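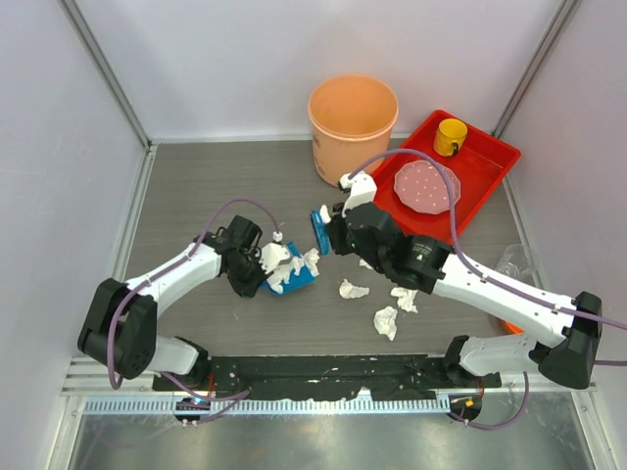

Photo: Nermina Golob. Figure 2. Dustpan and bin on the gray work surface, with the side and back panels in place.

4.2 What counts as swept

Most of the cleaning studies reviewed in Section 2 report one number, the share of debris that leaves the surface. We used the same number in our first round and came to distrust it. Debris that leaves a tabletop can end up in the pan, on the floor, in the seam along the wall or under the lip of the pan itself, where it comes back into view as soon as the pan is lifted. A score that treats all four as success tells us little about cleaning. It is also easy to raise by pushing harder.

The Pistivar protocol, which several groups have taken up, tries to get around this by weighing the pan. That is better, and we kept the weighing step. It still stops too early. Between the pan and the bin there is a carry, a tilt and usually a knock or a shake, and in our household logs this is where people said they lost patience. Of the 97 households that kept a log for us, most wrote more about emptying the dustpan than about sweeping. We had not asked them to. Our log sheet had one line for emptying and a large box for sweeping, and people wrote in the margins.

Taken together, the logs cover 379 cleanups of a table or counter and 2084 separate pan loads. These are self-reports, and we put limited weight on them. Rocío Grajales, who coded the sheets, found that some households treated a second pass over the same spot as a new load and others did not. We considered correcting for this and decided against it, as any correction would have rested on our guess about what each household meant. The load figure should be read as a sign of how often a pan is picked up in ordinary use and should not be divided by the number of cleanups to give an average. An earlier draft of this section did exactly that. The result looked precise and meant very little.

4.3 The surface and its borders

The table in Figure 2 has a gray, wood-grained top. Pale panels stand at the back and at the sides, and a thin whitish trim runs where the top meets the back wall. We draw attention to the trim for a practical reason. Sweeping studies tend to describe the middle of a table and leave out its borders, yet a kitchen counter is nearly all border: a wall behind, a stove or sink to one side, a front edge that opens onto the floor. Results from an open table have been carried over to counters in at least two of the papers we cite, with no test of whether they hold there. We doubt they do.

Color deserves a word as well. Judges scoring residue by eye do better when the crumbs stand out, and a gray top flatters pale debris. Flour and salt are easy to see against it. Ground pepper and tea are much less so. Ya-wen Lam and Sibusiso Steyn scored the same surfaces separately and agreed closely on the pale materials. On the dark ones they agreed so poorly that we have left their scores out of the main analysis. The grain pattern makes matters worse, as a short dark streak can pass for a line of tea dust. Residue figures for dark debris on patterned tops, ours included, should be treated with caution until someone repeats the work on a plain surface.

4.4 Pan, tray and bin

We chose a dustpan over a damp cloth because the cloth mixes two jobs, lifting and wiping, that we wanted to look at one at a time. This has a cost. Many people would simply use the cloth. The households told us so, and Saqib Tanoli has argued within our own group that a dustpan study of small tables answers a question few people are asking. We think that is too strong, though we have no data that would settle it.

The front lip of the pan is where product claims are thickest. Nirnance describes its lip as leaving no line, and the Gristlow pan is sold on much the same promise. With fine flour we found a line with both. It was fainter with the Nirnance pan when the handle was held low, and the difference was gone once the handle came up by a small amount, as it tends to do when someone is sweeping quickly. We would not recommend either pan on the strength of its lip. Neither maker states the handle angle used in its own testing, and without that the claim can't be checked.

Placing the bin close to the pan shortens the carry and very likely lowers spills. That is a weakness if our results are to be applied to homes, where the bin is often under a sink or across the room. The households reported both arrangements, along with a third we had not planned for, in which the pan is emptied into a tray or onto a sheet of newspaper that is carried to the bin later. We have no measure for this third way. It adds a second transfer and a second chance to spill, yet the people who did it were mostly content with it – possibly they cared more about a clear table than about lost crumbs.

This brings us back to the score. The Manole index gives half its weight to the table and half to the bin, and we report it in Table 3 so that readers can compare our results with earlier work. We see no good argument for the even split. A spoonful of rice on the floor and a spoonful left on the table are different problems, and which one is worse depends on who has to deal with it. We give the table, pan, floor and bin amounts separately in the appendix and would ask anyone reusing the data to start from those.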